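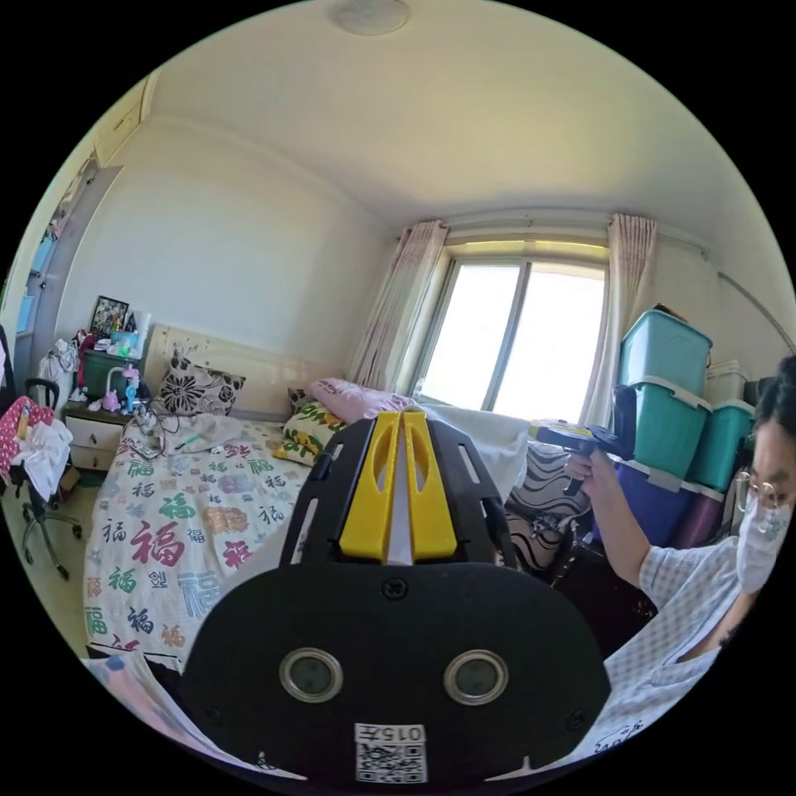

白底的被子，印满了彩色的“福”字

被子为什么会暖和？

我小时候一直相信被子自己会发热，像个不插电的大暖炉。晚上钻进去，开头凉飕飕的，脚趾头都缩起来，过一会儿就热乎了，热得舍不得伸出一只手来关灯。那热是从哪儿来的呢？我当时想，肯定是被子里藏着什么东西，白天睡觉，晚上上班。

后来有一回我干了一件傻事：拿家里的温度计塞进一床叠好的被子里，等了一个下午，想看看它能有多烫。结果拿出来一看，跟桌上的温度一模一样。我还以为温度计坏了，使劲甩了半天（电子的，甩也没用）。

所以先把答案告诉你：被子自己一点儿都不发热。发热的是你。

你是一个小火炉

不管你在跑步、写作业，还是睡得口水流到枕头上，你的身体都一直在产生热量。你吃进去的米饭、鸡蛋、苹果，在身体里慢慢变成能量，一部分用来让心脏跳、让肺呼吸、让脑子做梦，最后这些能量差不多都变成了热。一个睡着的大人，发热的本事能有80瓦，跟一只老式的大灯泡差不多！你个子小一点，灯泡也就小一点，不过也够亮了。

那为什么不盖被子会冷呢？因为热这个家伙不老实，总爱往凉的地方跑。你的身体比房间里的空气热，热就从皮肤上溜走，溜到空气里去。溜得太快，身体来不及补，你就觉得冷了，就开始打哆嗦。打哆嗦其实是肌肉在拼命干活，想多生一点热出来。

热是怎么溜走的

热溜走有好几条路，我一条一条讲，你可以边看边想自己家里的例子。

第一条路叫传导，就是碰着了就传过去。你光脚踩在瓷砖上，脚底板的热一下子就传给瓷砖，哎呀好凉。踩在地毯上就好多了。可是瓷砖和地毯在同一间屋子里待了一整天，温度是差不多的！感觉不一样，是因为瓷砖传热快，地毯传热慢。

第二条路叫对流，就是空气或者水流动起来，把热搬走。你的皮肤把旁边的空气烘暖了，暖空气比较轻，往上飘，凉空气就补过来，又从你身上取暖，然后又飘走。来一个带走一点，来一个带走一点。要是再刮点风，搬得就更快了，所以有风的冬天特别难熬。喝热汤的时候吹一吹，也是同样的道理，你的嘴就是那阵风。

第三条路叫辐射。不用碰，也不用空气帮忙，热可以像光一样直接发出去。太阳离我们那么远，中间几乎什么都没有，晒在脸上照样暖洋洋的。你的身体也在往外发这种看不见的光，叫红外线。

还有出汗。汗水变成水汽飞走的时候，也会顺手带走热。夏天洗完澡一出浴室就起鸡皮疙瘩，就是身上的水在蒸发。

被子里最要紧的东西，你看不见

好，现在说到被子了。你猜一床棉被里最多的东西是什么？

棉花？

是空气！一床蓬松的被子，肚子里大部分地方都让空气占着，棉花只占很小一块。你用力把被子压扁，它会薄下去一大截，压出去的都是空气。松开手，它又慢慢鼓起来，空气又回来了。

空气传热很慢，比水慢得多，比金属就更慢了。这么说的话，我们周围全是空气，为什么还会冷？还记得第二条路吗？空气会跑。会跑的空气是个搬运工，不会跑的空气才是一堵墙。

棉花的用处就在这里。它的纤维又细又弯，互相钩来钩去，搭出无数个小小的格子，空气钻进去就迷路了，跑不动了。热想从你身边出去，只好在这些格子里一点一点往外挪，挪得特别慢。被子里外的布面也帮了忙，它们把风挡在外面。被子盖住了你，往外发的红外线也先被它接住，没法一下子散到屋子里去。

你的小火炉一直在烧，热又出不去，被窝里就越来越暖和。刚钻进去的时候觉得凉，是因为被子还跟房间一样凉，你得先把它烘热。等烘热了就舒服了。要是家里有猫，它会在你烘好之后准时来报到，我家那只就是，一天都不迟到。

羽绒、羊毛，还有两床薄被子

羽绒被也是一样的办法，只不过抓空气的换成了鸭子或者鹅胸前的绒毛。绒毛像一朵朵小蒲公英，从中间伸出好多细丝，又轻又能撑开，所以羽绒被拎起来轻飘飘的，盖着却很暖。可是它怕湿。绒毛一湿就粘成一团，撑不开了，空气没地方待，也就不暖了。

羊毛天生就是卷的，自己就会围出小空间。小鸟冬天站在树枝上，把羽毛全竖起来，胖成一个毛球，也是在给自己多存一点空气。下次看见胖麻雀，别笑话它吃多了。

有人问过我，盖一床厚的好，还是两床薄的好？要看它们加起来有多蓬。两床薄被子之间还能夹住一层空气，所以常常比你想的要暖。穿衣服也是，冬天里面一件、中间一件、外面一件，热了还能脱掉一件，很方便。

不过盖得太重也不好，底下的被子被压扁了，空气挤跑了，反倒白白压得慌。

晒过的被子为什么特别舒服

我最喜欢12月里那种没有风的大晴天，一看见太阳就想把被子抱出去。我们睡觉的时候会出汗，自己不觉得，汗气就跑进棉花里了。棉花吸了水会变沉、变塌，小格子也塌了，装不下那么多空气。太阳一晒，水汽跑掉了，拍一拍，纤维又松开来，被子就像刚睡醒伸了个懒腰，胖了一圈。晚上盖上去又轻又软。

记得趁太阳还好的时候收进来，傍晚空气变潮，晾在外面又会吸回去。

来做个小实验吧

如果被子自己会发热，那拿它包住冰块，冰块应该化得更快，对不对？我们来试试。

你需要两个一样的杯子，一些大小差不多的冰块，一条厚毛巾或者一件旧毛衣。每个杯子里放5块冰。一个杯子就那么摆在桌上，另一个用毛巾严严实实包起来，杯口也要盖住。两个杯子放在同一张桌子上，离暖气和太阳远一点。

先别往下看，猜一猜哪一杯先化完？把你的答案写在纸上，不许改！

我在厨房里做过一次。光着的那杯，70分钟的时候就全化成水了。我把毛巾打开，包着的那杯里还有好几块漂着呢，一直到第88分钟我去看，还剩下薄薄的一小片。你家的冰块大小不一样，屋子的温度也不一样，时间肯定跟我的对不上，没关系，只要比一比谁先谁后就行。

为什么包起来反而化得慢？因为这一回冷的在里面，热的在外面，热想从房间里钻进杯子，被毛巾里的空气拦住了。毛巾才不管热要往哪边走，往外走它拦，往里走它也拦。以前卖冰棍的人，会在箱子上盖一床小棉被，夏天最热的时候也盖着，小朋友看了都觉得奇怪：冰棍也怕冷吗？现在你可以讲给他们听了。

你还可以换着花样玩：把毛巾换成报纸、塑料袋、羽绒马甲，看看谁最会拦。再试试把毛巾弄湿了包上去，跟干的比一比。做完别忘了把桌子擦干，我那次忘了，水流到了地上，袜子全湿了。

几个词，记不住也没关系

传导：热从碰在一起的东西之间传过去。
对流：空气或者水流动着，把热带走。
辐射：热像光一样直接发出去，中间不用有东西。
保温：想办法让热走得慢一点，热的东西凉得慢，凉的东西也热得慢。

想一想

家里的保温杯有两层壁，中间的空气差不多都抽掉了。连空气都没有，它是拦住了哪几条路呢？还有，冬天北方很多人家的窗户装两层玻璃，中间空着一条缝，那条缝里又住着谁？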